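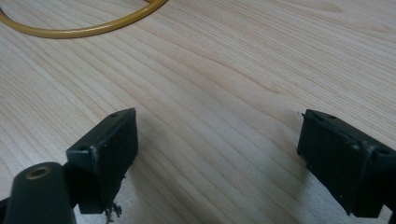
Ticket 2876 – Label printer in receiving prints every label twice, then sulks
Status: Closed (reopened, closed, reopened, closed)
Priority: Low, according to the form. High, according to everyone in receiving.

Print this ticket | E-mail this ticket

Original report, 8:10 a.m.

The label printer in receiving is printing two of everything. Two labels for each carton, same number on both. After nine or ten pairs it stops, blinks orange, and will not print again until someone turns it off and on. We have turned it off and on. We have also unplugged it, which is the same thing but feels more serious.

Nothing was changed. (Filed by receiving.)

Update 1, 8:55 a.m.

Picked this up. I have worked in support long enough to read "nothing was changed" as a cry for help, so I asked what had not been changed lately. The list of things that had not been changed was as follows: the roll of labels, the desk the printer sits on, and the version of Jarkwood, our inventory program, which updated itself overnight and announced this in a pop-up that was closed by whoever got there first.

Rolled up to receiving. Ran the printer's own self-test from the button on the front. One label came out. Ran it again. One label. So the printer can count to one when left to itself, and the second label is coming from somewhere upstream.

Update 2, 9:40 a.m.

Opened the print queue on the receiving PC. Each job appears twice, a second or so apart. The first is marked as coming from Jarkwood. The second is marked as coming from Falis, the old label program we retired last May with a cake.

Falis should not be on this PC. It was on the removal list and there is a check mark next to it. I have looked at the check mark for some time.

What appears to be going on: Falis was removed from the Start menu. The part that watches a shared folder and prints whatever lands there was left running as a background service. For a year it watched a folder that nothing wrote to, and was no trouble to anyone. Last night's Jarkwood update turned on "export label history," and the default export location is the first shared folder it finds with the word LABELS in the name. You can guess the folder.

Stopped the Falis service. Printed 13 test labels, got 13 labels. Closed the ticket at 9:52 and went to get coffee.

Update 3, 10:20 a.m.

Reopened by receiving. Doubles are gone. The orange blinking isn't.

I had assumed the sulking was caused by the doubling, which is the kind of assumption that gets you your coffee while it's still hot and then makes you pay for it. Went back up.

The printer now stops after eighteen or twenty labels in place of nine or ten pairs. So it was never the number of jobs, it was the number of labels. Checked the obvious:

- Roll seated correctly. Yes.
- Head clean. It is now. The swab was not something I want to describe in a ticket.
- Cable firmly in at both ends. Yes. Swapped it anyway.
- Media type set to "gap." No. Set to "continuous."

That last one. With the setting on continuous, the printer doesn't look for the gap between labels. It feeds by distance and hopes. Each label drifts by a hair, and eventually the sensor looks up, sees a gap where it has been told gaps do not exist, and has a bad time.

Changed it to gap and ran the calibration, which spits out four blank labels and makes a noise like a stapler going down stairs. Printed forty in a row without a stop. Closed.

Update 4, 1:15 p.m.

Reopened by me, before anybody else could do it.

The media setting went back to continuous at the first print after lunch. Jarkwood sends its own media setting with every job, and the new version ships with a template that says continuous. Changing it on the printer is like adjusting the thermostat in a house where someone else has the app.

Called the vendor line. On hold for a good while to a pan flute. The agent confirmed that the setting has moved from Printer Options, where it has lived since I started here, to Templates > Advanced > Media Handling > Legacy. I asked why a setting everyone uses is under Legacy and was told this had been noted.

Changed it there. Saved. Restarted the program, restarted the PC, printed, turned everything off and on (the serious way as well), printed again. It held.

Update 5, 3:30 p.m.

Cleanup for the morning's work. Receiving had been peeling off the extra labels and sticking them to the side of the desk so they wouldn't get mixed up with the real ones. A few went on cartons anyway. If you find a carton with two identical labels, take one off. It doesn't matter which. If you find a carton with two different labels, stop and send me a note, and please don't pick the one you like better.

To do, for whoever has my job next:

1. Uninstall Falis properly on the other PCs. Check under Services, not the Start menu.
2. Rename the LABELS folder to something no program would ever want.
3. Ask for update pop-ups to come to support.
4. Order labels. We got through more than usual.

Closed, for real, 3:48 p.m.

2 comments | 0 shares

Comment from receiving: It's working great. The scanner is beeping twice now, is that the same thing?

Comment from support: New ticket, please.

Last updated: 4:05 p.m.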